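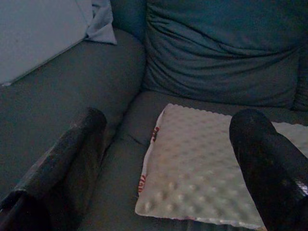 Cream minky square on the blue-gray seat, dot side up.

Gallcombe Soft Things, read me first

Hi! This is my folder of notes and pictures on small household cloths: baby blankets, burp cloths, dish towels, the stuff that lives on the arms of chairs. I started it in February because I wanted a decent set of textures to practice sorting laundry lists with, and then it got away from me a bit (my sofa has not been clear since).

What you get

500 entries in the list, 496 with a picture. The four without are towels I gave to my sister before I got to them, sorry! Each entry has a fabric name, a color, what it was lying on, and a notes column where I ramble.

How I name things

"Minky" means the plush kind with raised dots. If the dots are on the side facing up I write "dots up". Edges are plain, bound or scalloped, and wavy goes under scalloped. Lettering gets typed in only if I can read it, otherwise it's "marks" plus the color, so a white strip with faint red bits is "marks, red".

Known problems

Cream and white are a mess. Remigiusz Wróbel went through 90 of them and disagreed with me on 30, so treat those two as one color if it matters to you. Gray-blue and blue-gray are the same thing, I just never picked one.

Thanks to Syahrul Siregar for the Trullbridge towels, which are in their own subfolder.

Last edited 2022-03-07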